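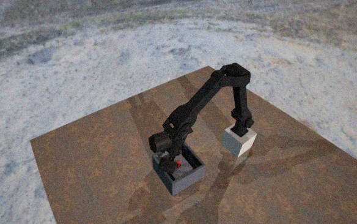 4. Evaluation of the Fadorer kit

4.1 Material and setup

The Fadorer kit is sold by Julham as a package for small laboratories and technical schools. It consists of a black articulated arm with a two-finger gripper, a control unit, and a license for the Tikex simulator. In this section we review only the simulated part of the package, because most buyers will work with it before they mount the real arm.

Figure 3. The box task in Tikex. The arm on its gray pedestal, with the gripper lowered into the open box beside the red object.

The task is simple. The arm must reach into an open box with thin walls, close the fingers on a small red object, and lift it out without touching the rims. We chose the box task and not picking from a flat table, as the walls limit the directions from which the gripper can approach. The seller's manual describes this task in one paragraph only, and it gives no advice on the wrist angle.

We ran 300 trials with the default controller and the same number with the planner Ellery, which is offered as a paid add-on. The start position of the object was changed before every trial. The outdoor ground and the low light, which throws long shadows over the tabletop, were kept the same in all trials.

4.2 Results

With the default controller, 129 trials ended with the object lifted fully out of the box. The most common failure was contact between a finger and the inner side of a wall - the controller then stopped and waited for a manual reset. This is safe behavior, but it makes long unattended runs difficult. Ellery had fewer stops of this kind. However, it needed 12 seconds to plan a single reach, and a class of students will find this slow.

Installation took one Saturday morning. The license server refused our first key, and the support team of Julham sent a new one in February, after 5 messages. We mention this since the price of the kit includes support.

4.3 Remarks on rendering

The rendered view is somewhat grainy, especially on the dark surfaces of the arm. For teaching this does not disturb. For training a vision model it may matter, and the kit has no setting to change the noise level. Mieczysław Sowa, who wrote our logging scripts, proposed to filter the images before storage. We did not apply the filter in the trials reported above, and all results refer to the unfiltered output.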